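Plavcombe Packed Lunch Project
Progress report to the Arai Fund, April 2019
Prepared by Rin Ogura

Where we are

When we applied for this grant we said we would have lunch bags in the hands of children at Plavcombe Primary by the start of the spring term. We had them there by the third week of it, and I have decided to call that the start. The delay was the delivery, which went to a Plavcombe Road two counties away and was signed for by a man who, to his credit, rang us.

We bought 100 bags. So far 43 have gone out to families who asked for one, and the remainder are in the stock cupboard behind the hall, where they have displaced the Christmas tree and a quantity of hymn books. Take-up is slower than we forecast. Our forecast was based on a show of hands in assembly, and Year 3 will put their hands up for anything.

What has gone well

Packing mornings are now a fixture. Noboru Katayama does the bread and Yuzuki Tsuchiya does everything that has to be cut up, and between them they have the whole thing finished before registration. Each lunch is a sandwich or a wrap, a piece of fruit, something crunchy and a drink. We dropped the yoghurts in the second week. I won't go into it, but the invoice for cleaning is at line 5 of the accounts.

The change that made most difference was clearing the table properly before we begin. We used to pack around whatever had been left out from the day before, and lunches went off with the wrong child, or with a glue stick in them. Now the table is wiped down and only the bag being filled goes on it. Genji Shibata proposed this in January and was told it would slow us down. He has been very gracious about it.

The bags

You asked in your last letter whether we were happy with the bags, given that they cost more than the ones in the original budget. Yes, on the whole. The cheap sample was thin and shiny and fell over if you looked at it. We wanted something soft that would still keep its shape on a peg, and in a colour that wouldn't show every encounter with a puddle, so we went for navy.

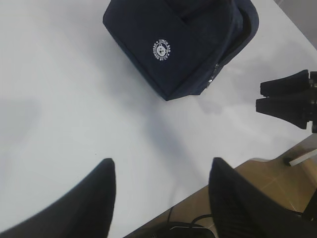 There was a long discussion about whether the older children would put up with a bear. Igor Czarnecka, who teaches Year 6, was certain they wouldn't. They have – two of them have named theirs – and the only complaint we have had from that end of the school concerned the bread.

The real difficulty is telling one bag from another. Every one is the same, and a shelf of identical lunches at ten past twelve is not a restful sight. We tried sticky labels, which came off, and then ribbon on the zips, which was swapped about for reasons of fashion. Stakero have offered us woven name tags at cost and I would like to say yes, if you are content for us to move the money from the unspent travel line. Nobody has travelled.

Still to do

The insulated liners from Vomeck have not arrived. I have been promised them twice. We need them before June, when the cloakroom gets the afternoon sun and the cheese becomes a matter of concern. A letter to parents about the bags still in the cupboard goes out after the holidays, this time with a form to return.

I will send the full accounts separately once Genji has found the receipt for the chopping boards.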